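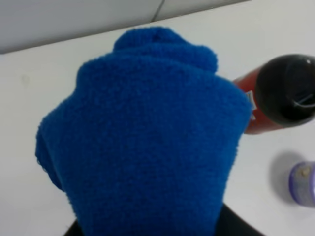 Table check, room 17, Gralgate
Checked by: Ludivine Maillard

1. Blue cloth off the table — NO. Last month's sheet says yes. I doubt it.
2. Drinks kept apart from household items — NO.
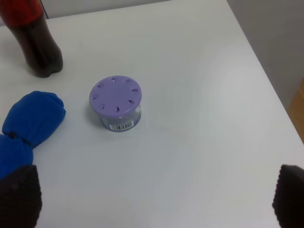 Cola bottle, purple-lidded pot and the blue cloth item.

3. Pots labelled with contents — NO. A barcode tells me nothing. Thierry Guillot says it's air freshener; I'd like to see that written down.
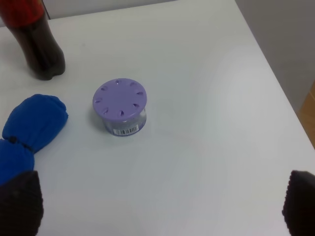
And a vented lid near drinks needs a proper answer, Thierry.

4. Toiletries and kitchen tools stored separately — NO.
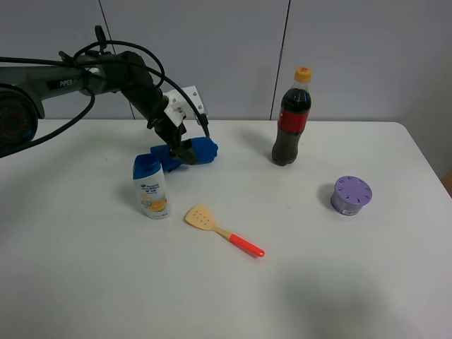

Shampoo and spatula, same table.

Recheck in April. Not signed off.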